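Step 4: Set up your menus in Maleo

Now for the fun part! Your pages are in place, so let's give visitors a way to get to them. Maleo can handle up to 18 items in one menu, and you can have as many menus as you like.

1. Log in to your dashboard and go to Appearance, then Menus.
2. Click Create New Menu and type a name. Only you will see it, so "Top menu" is fine.
3. Tick the pages you want in the list on the left, then click Add to Menu.
4. Drag the items up or down until you like the order. To make a drop-down, pull an item slightly to the right so it sits under its parent.
5. Under Display Location, pick Header, Footer or Mobile.
6. Click Save Menu.

Note: Drop-downs can go two levels deep. A third level will save, but the theme won't show it. 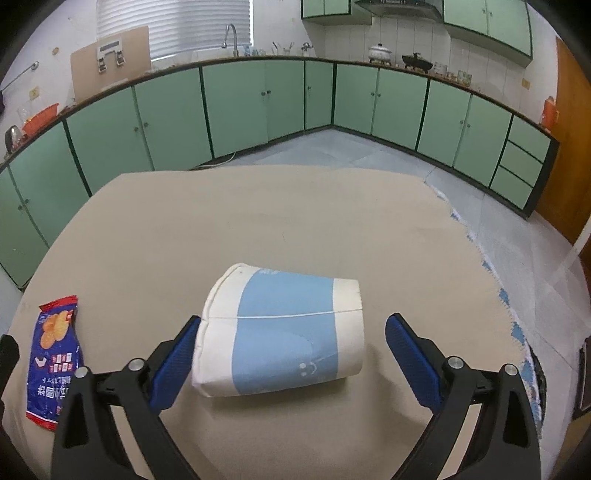 Open your site in a new tab and have a look. If the old menu is still there, clear your cache and reload — the Header location is cached for 40 minutes by default. You can change that under Maleo Options, Speed.

Want a link to another website in there too? Easy! Open the Custom Links box, paste the full address (with the https part), give it a label and add it like any other item.

Caution: Deleting a menu can't be undone. Export a copy first from Tools, Export Menus. The file is tiny, and you can load it into any other site running Maleo 2 or later.

Moving over from the Lundard theme? Your menus will come along, but their locations won't, so repeat items 5 and 6 for each one. Thanks to Chiamaka Shehu for spotting that the Mobile location needs to be set separately!

Next: Step 5, Add a search box to the header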